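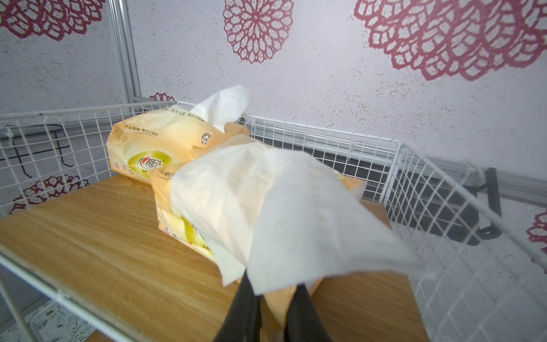
Eltimbridge, 21 July 2024

Open day at Naltico: who went, and did the arm behave for you?

Posted by wirecutter_om
Went to the Naltico open day and I have thoughts. Parking was a field. Coffee was from an urn with a handwritten label saying COFFEE, which I appreciated, as the taste left it open.

The household arm was the main draw. You lined up along a rope, and every few minutes Orathai Srithong (she ran the demos, very patient woman) would let somebody pick a task off a card. Mine said "tissues." So I got a robot gripping a soft pack of tissues on a shelf, which is a sentence I will be repeating to my grandchildren.

I was more impressed than I expected. A tissue pack is a miserable thing to hold. It's a bag of air and fluff in slippery plastic. I've watched grown men crush one getting it out of a glove compartment.

Posted by Flakwood_Dan
Was there till noon. My card said "sponge" and I felt cheated.

Question for anyone who got closer than I did: is the grip force set ahead of time for each object, or is it feeling its way? I asked the guy in the polo shirt and he said "both," then went to find more cups.

Posted by chanida_w
Chanida Wiriya here, I help out at Naltico two days a week, so weigh my opinion accordingly. The cap on grip force is set ahead. Under that cap it closes until the fingers stop moving and then holds. So "both" was a fair answer. He also really was out of cups.

The soft packs went on the list in November and they were the worst thing on it for a long time.

Posted by grumbleworks
I'll be the one to say it. It's a shelf with tissues on it. I have a shelf with tissues on it. My arm, which came free, does this from across the couch in the dark.

I stood in that line for 17 minutes and the card I drew was also "tissues." If the whole pitch is help around the house, show me the fitted sheet.

Posted by wirecutter_om
You stood in line 17 minutes and timed it. I think you had a lovely day out.

Posted by grumbleworks
The doughnuts were good.

Posted by psomboon
Disagree with grumble on this. I pack orders for a living and floppy goods are where every machine we've trialed has fallen on its face. Boxes, fine. Bottles, fine. Anything in film wrap, forget it. And with these packs there's a sheet hanging out of the opening, so on top of the pack changing shape you've got a big loose piece of paper draped over the front of it and partly over the gripper. If you're relying on seeing the thing you're holding, good luck.

I'd have liked to see a failure rate, though. They had a poster with 416 on it in huge type and I never found out 416 what.

Posted by chanida_w
Grasps, on the July tally. The word "grasps" was on the poster too, but the urn was in front of it.

Posted by Flakwood_Dan
416 grasps attempted or 416 grasps that worked? These are very different posters.

Posted by chanida_w
Attempted. I'll ask if I can share the other number.

Posted by grumbleworks
Ha.

Posted by ys_um
Young-sook Um, I took my dad. He doesn't have much strength in his hands anymore and he didn't care about any of this grip force talk. What he wanted to know was whether it could hold the pack steady while he pulled a tissue out himself. Orathai said they hadn't tried it and wrote it down. He has mentioned it to every person he's spoken to since, including the pharmacist.

He also liked the wallpaper, the lavender-gray with the big maroon medallions. He says his aunt had nearly the same, and he'd like to know where it came from more than he'd like to know about the robot.

Posted by wirecutter_om
That's a better question than mine. I asked if it had a name.

Posted by Flakwood_Dan
Does it?

Posted by wirecutter_om
Phromma. Took her a second to admit it.

Posted by psomboon
ys_um, if they do try your dad's idea, please post it here. I'd drive back for that one. Might park on the road this time.

Posted by chanida_w
Asked about the wallpaper. Sombat Siriwan picked it and thinks there's a spare roll in the back. I'll message you, ys_um. Still waiting on the other number.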